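Stand: Sonntag, 15. Juni

# Calcium und Jod in Pflanzendrinks: Etikettendaten

Der Datensatz enthält 613 Einträge mit Nährwertangaben von Hafer-, Soja-, Mandel-, Erbsen- und Reisdrinks, abgeschrieben von Packungen und Produktseiten. Laborwerte sind keine dabei. Wer wissen will, wie viel Calcium im Glas landet, bekommt hier nur, was der Hersteller dazu hat drucken lassen.

Angefangen habe ich damit, weil mir der Satz »Pflanzendrinks sind heute ja alle angereichert« zu oft begegnet ist. In der Tabelle stimmt er jedenfalls nicht. Bei Bioware fehlt zugesetztes Calcium meistens, und Jod taucht überhaupt nur in 109 Einträgen auf. Ob das für den Markt insgesamt gilt, kann ich mit dieser Sammlung nicht beantworten, und ich wäre vorsichtig bei jedem, der es aus ihr herausliest.

## Dateien

- `drinks.csv`: Haupttabelle, eine Zeile pro Produkt und Packungsversion
- `quellen.csv`: Herkunft jeder Zeile (Packung, Shop, Herstellerseite)
- `korrekturen.md`: was nachträglich geändert wurde und warum
- `pruefen.py`: einfache Plausibilitätsprüfung, braucht nur die Standardbibliothek

## Spalten in `drinks.csv`

| Spalte | Inhalt |
|---|---|
| `id` | laufende Nummer, wird nie neu vergeben |
| `marke` | wie auf der Packung |
| `basis` | hafer, soja, mandel, erbse, reis, misch |
| `bio` | ja / nein / unklar |
| `ca_mg` | Calcium je 100 ml laut Etikett |
| `ca_form` | Carbonat, Phosphat, Alge, unbekannt |
| `jod_ug` | Jod je 100 ml laut Etikett |
| `portion_ml` | Portionsgröße, auf die sich die Werbung bezieht |
| `aussage` | Werbesatz im Wortlaut |

Leere Felder heißen: keine Angabe gefunden. Sie heißen nicht null. In der ersten Fassung vom Januar stand an diesen Stellen teilweise eine 0. Das war mein Fehler und hat den Mittelwert beim Jod gründlich verdorben. Wer noch mit der alten Datei rechnet, sollte sie löschen.

## Woher die Daten kommen

Ein Teil stammt direkt von Packungen, der größere aus dem Onlineshop Baltlow. Shopangaben hinken den Packungen gern hinterher. Bei Suvwood etwa wurde der Barista-Haferdrink noch mit Calcium gelistet, als die Zutatenliste auf dem Karton längst keines mehr nannte. Bei Widersprüchen gilt in der Tabelle die Packung, der Shopwert steht dann in `korrekturen.md`.

Marchetti habe ich zweimal erfasst, weil die italienische und die deutsche Packung verschiedene Werte nennen. Eine Anfrage dazu blieb ohne brauchbare Antwort. Möglich sind zwei Rezepturen, möglich ist auch ein Druckfehler.

Für die Texterkennung lief Horik. Das Programm verwechselt bei kleinen Schriften µg und mg, und ein Jodwert, der um den Faktor tausend danebenliegt, fällt in einer langen Liste erstaunlich schlecht auf. Alle Jodwerte sind deshalb von Hand nachgelesen. Bei Calcium habe ich das nur stichprobenartig gemacht, mit rund 50 Zeilen.

## Portionsgrößen

Viele Packungen werben mit dem Anteil am Tagesbedarf »pro Glas«. Ein Glas sind meist 200 ml, manchmal deutlich mehr, und die Zahl dazu steht klein auf der Rückseite. `portion_ml` vor jedem Vergleich beachten. Im Kaffee trinkt kaum jemand ein ganzes Glas Haferdrink, die Werbung rechnet trotzdem so.

## Was sich mit den Daten nicht zeigen lässt

- **Aufnahme im Körper.** Zugesetztes Calcium setzt sich am Boden ab. Wer den Karton nicht schüttelt, trinkt etwas anderes, als auf dem Etikett steht. Ob und wie stark sich die Formen in `ca_form` unterscheiden, beantwortet eine Etikettensammlung nicht.
- **Versorgung von Vegetarierinnen und Vegetariern.** Die Tabelle weiß nichts darüber, wer was kauft, und erst recht nichts über Käse, Mineralwasser oder Grünkohl.
- **Qualität.** Ein hoher Wert in `ca_mg` macht kein gutes Produkt. Ich habe schon eine Rangliste auf Basis dieser Datei gesehen und halte sie für Unsinn.
- **Trends.** Dafür fehlen wiederholte Erhebungen derselben Produkte.

Algen als Jodquelle sind ein eigenes Problem. Steht nur »Meeresalge« in der Zutatenliste, kann die Alge wegen des Calciums drin sein, und über Jod ist damit nichts gesagt. Solche Einträge haben ein leeres Feld in `jod_ug`, auch wenn die Produktseite von »Kraft aus dem Meer« schwärmt.

## Nutzung

Lizenz: CC BY 4.0. Bitte die Fassung mit angeben. Marken- und Produktnamen gehören den jeweiligen Herstellern, von denen niemand an der Sammlung beteiligt war oder sie bezahlt hat.

Korrekturen gern als Issue, am liebsten mit Foto der Nährwerttabelle und der Zutatenliste. Meldungen der Art »der Wert kommt mir zu hoch vor« lese ich, übernehme sie aber nicht.

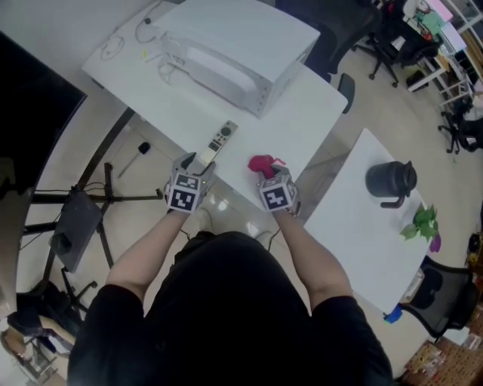 Kommentar zur aktuellen Fassung: Die leeren Jodfelder sind mir lieber als die alten Nullen, aber bei `bio` würde ich »unklar« noch aufteilen. Ein Produkt ohne Siegel im Shop ist etwas anderes als eine Packung, auf der man das Siegel nicht lesen kann. Und könnte `pruefen.py` warnen, wenn `aussage` gefüllt ist und `portion_ml` fehlt? Bei mir betrifft das mehrere Mandeldrinks.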